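Chapter 4
Showing the Task: Hand Guiding and Remote Control

Before you read
Chapter 3 ended with the arm calibrated and its joint limits set. At that point it can move safely, but it has no job to do. In this chapter you will give it one without writing out the motion line by line.

There are two common ways to show a robot a task. In hand guiding, you hold the arm itself and move it through the motion while the joint sensors record. In remote control, also called teleoperation, you stand or sit apart from the robot and drive it with a headset, a pair of handles, or a smaller copy of the arm.

Hand guiding is easy to learn, and you feel it right away when the arm touches something. It gets awkward with 2 arms, because most people need both hands to steer one. Your body also blocks the robot's cameras. Remote control keeps you out of view, but you lose most of your sense of touch.

Rowena Navarro and Berkay Gezer ran into this while teaching a kitchen task at Skikora. They recorded 63 demonstrations by remote control in simulation and kept 34. Most of the rejected ones had long pauses in them, where the operator had stopped to judge the distance to the counter. The pauses had been saved along with everything else, and a robot trained on them would learn to wait too.

We will come back to their recordings in Section 4.3. For now, keep these terms in mind:

Demonstration: one complete recording of a task, from start pose to finish.
Operator: the person moving or driving the robot.
Start pose: the position of both arms and grippers when recording begins. 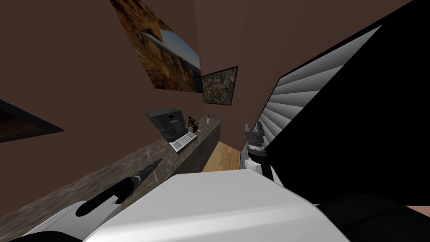 Section 4.1 begins with the start pose, and with how much it should vary from one demonstration to the next.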